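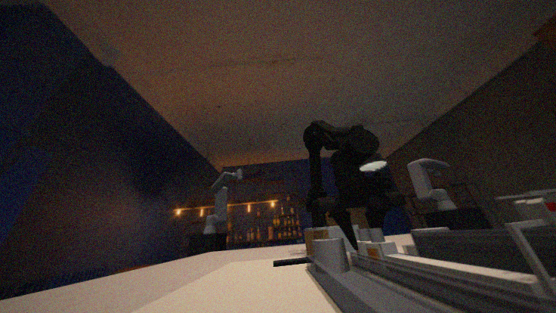 Ticket 147: Shared calendar invites arrive two hours off
Product: Noder desktop client
Opened by: Kerttu Ruotsalainen
Assigned to: Man-sik Kwak
Status: Closed

Kerttu: Since the September update, meetings I create at 9:00 show up at 11:00 for people in the Zedham office. My own calendar looks right. Restarting the client made no difference.

Man-sik: Please check Settings, Region, Time zone. Is "Follow system" turned on?

Kerttu: It is. The system clock is correct.

Man-sik: I can reproduce this with a test account. Invites go out with the time zone field blank and the receiving server fills in its own. Turn off "Follow system", pick the zone by hand, sign out and sign back in. Invites already sent have to be resent.

Kerttu: New invites are fine now. I have a recurring meeting with 6 dates left and those are still wrong.

Man-sik: Delete the series and create it again. Editing it keeps the old field.

Kerttu: Done. Ilídio Tavares confirms the times match on his side.

Man-sik: Sync error 300 in your log is a separate problem, see the mail queue ticket. Closing this one.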